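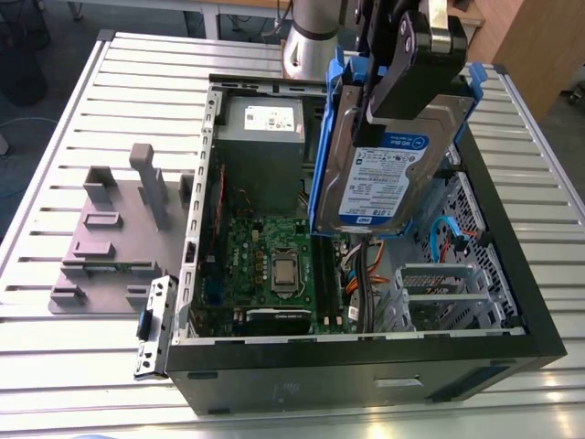
Ticket: Cell 2, drive caddy insertion faults
Site: Flavham
Raised by: second-line support, Primurex
Assigned to: Ghislain McIntyre
Status: closed, monitor

Fault as reported

The arm stops with a force limit fault while putting a drive caddy back into the bay. Removal works. Fault is intermittent and always on the insertion move, in the last part of travel before the caddy should latch. Operators have been clearing it from the pendant and restarting from the approach point. On Thursday it tripped 5 times before lunch and the cell was taken out of production.

Initial checks

08:40. Air and power normal. No joint faults in the controller log, only the force limit on the tool Z axis. Trip value is 30 N, unchanged since commissioning.

08:55. Jogged the arm through the full pick and place path with empty jaws. No contact and no odd noise from the wrist. Repeated at production speed, same result.

09:10. Checked jaw bolts with the torque driver. One was under the setting on the cell sheet. Retightened, marked with paint pen, all others left as found. Ran the insertion again with a caddy and it faulted on the third attempt, so the bolt was not the cause or not all of it.

09:30. Checked grip on the caddy. The side rails flex, and if the jaws close too far the rails bow and the caddy no longer matches the width of the bay. Backed off the closing force one step. Caddy still held without slip when the arm was stopped hard. Faults continued but later in the travel than before.

Offset check

Dukeo asked for the wrist camera to be used for the next part. Moved to the hold point short of the bay and stepped in at 5 per cent speed.

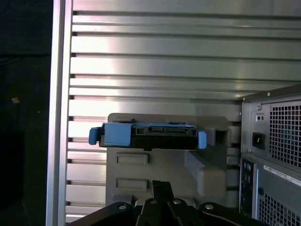 Compared the line of the caddy with the front edge of the bracket at each step. The offset stays constant along the approach, so it is not a tilt in the tool. It is a sideways shift of the whole case relative to the taught frame. Entered a temporary correction of 0.8 mm in the work object and the caddy went in clean. Took the correction out again and the fault came back on the second cycle.

Next, find out why the case is sitting in the wrong place.

Fixture

The tower is located at one end by the fixture plate. Put a square against the plate and the table rail and found the plate out of line. Two of its T-nuts were loose in the slots. The plate can be moved by hand when they are in that state, and each time a case is pushed home it can move a little further. The printed ledges themselves measure correctly and show no cracks.

Removed the plate, cleaned the slots in the table, fitted new T-nuts from the Szilágyi spares box and tightened in a diagonal order. Re-squared to the rail. Checked again after loading and unloading a case by hand 15 times. No movement on the dial gauge.

Re-taught the work object from the three reference points. Temporary correction deleted. Old frame saved in the backup folder under the February name, do not load it.

Test run

Ran 21 full cycles, remove and insert, with two different caddies. First ten at half speed, remainder at production speed. No force limit trips. Peak force on insertion was well under the limit on every cycle and the latch position was reached each time. Log attached to the ticket.

Reply from Primurex, 13:20

Can the force limit be raised to give more margin? The line would prefer fewer stops.

Reply from G. McIntyre, 13:45

No. At 30 N it stopped before anything was damaged, and a higher value would have pushed the caddy into the bracket. Leave it where it is. If it trips again, do not restart from the approach point more than once. Check the plate with the square first.

Follow-up actions

1. Add the fixture plate bolts to the weekly check. They are not on the current sheet at all.
2. Put a paint line across plate and rail so a shift can be seen from the operator's side.
3. Keep jaw closing force at the new lower step. Cell sheet to be updated by Primurex.
4. Order a second fixture plate. Dukeo has the print file, but it needs the revised slot width before anyone prints it.
5. Operators to log each force trip with the time and the caddy used. The pendant only keeps the last few and the early ones from Thursday were already gone.

Cell handed back 14:10. Item 4 is still waiting for a quote and has been moved to its own ticket.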